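Subject: Re: Misix wrist kit – worth it for soft-goods picking?
From: Riku Shimada
Date: July 17, 2021

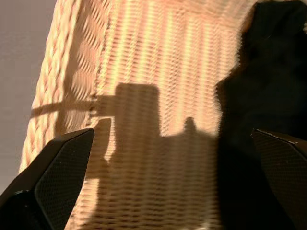 The Misix kit has been on our arm since May, and most of what I can report concerns the wrist camera and the finger pads. Mizanur asked specifically about baskets and dark items. The attached view has both: pale wicker, a soft black item against the wall on the right, and the shadow of the gripper and wrist lying across the middle. With fixed exposure the sunlit weave keeps its texture and the black item loses nearly all of its own. With auto exposure the item comes up a little and the rim washes out. We run fixed.

On Mizanur's points:

> Mizanur Weerasinghe wrote:
> We are looking at the Misix kit for a sorting cell, mixed
> garments out of baskets and bins. The Prikamix one we have
> now does fine on boxes and badly on anything that folds.
> 1. Does the segmentation that ships with it cope with black
> fabric?
> 2. Are the pads any good on thin cloth?
> 3. How bad is the cable?

1. Partly. The stock model finds the outline if there is pale background on at least one side. It also reports shadows as objects, mostly the shadow of the wrist, and on woven surfaces it does this more than on flat plastic. Raising the confidence threshold removes the false ones and also drops real dark items, so that is not a fix. What helped was a diffuse lamp on the opposite side of the cell from the window. We ran 200 picks before the lamp and 200 after, same items, same basket. False targets went from 20 to 3. Those are our numbers in our room, so please don't quote them at the vendor.

2. Good on knits, fair on thin cotton, poor on anything slick. The textured pad holds well once it has a fold to close on. If the cloth is lying flat, the fingers slide over it and you get an empty close. The grip sensor reports that correctly and the retry logic works – set the limit to 2, since further attempts at the same point never succeeded for us. Pads collect lint. Wipe them at shift change.

3. Annoying. The supplied clips let it bow out on one side of the wrist, and at some tilt angles it throws its own shadow into the camera view, which the segmentation then picks up as a thin object. Two extra ties along the last link cured most of it. Leave slack for the full wrist rotation before you tighten anything.

Two things you didn't ask. The calibration routine has to be rerun after every pad change, and the manual mentions this only in the appendix. The driver also expects the Omer message format; if you are still on Sultana you will need the bridge package, which adds a small delay that we could measure but didn't notice in use.

For garments I would take it over what you describe. For boxes I would keep what you have. I can send the exposure settings and the lamp position if you post your working height.

Riku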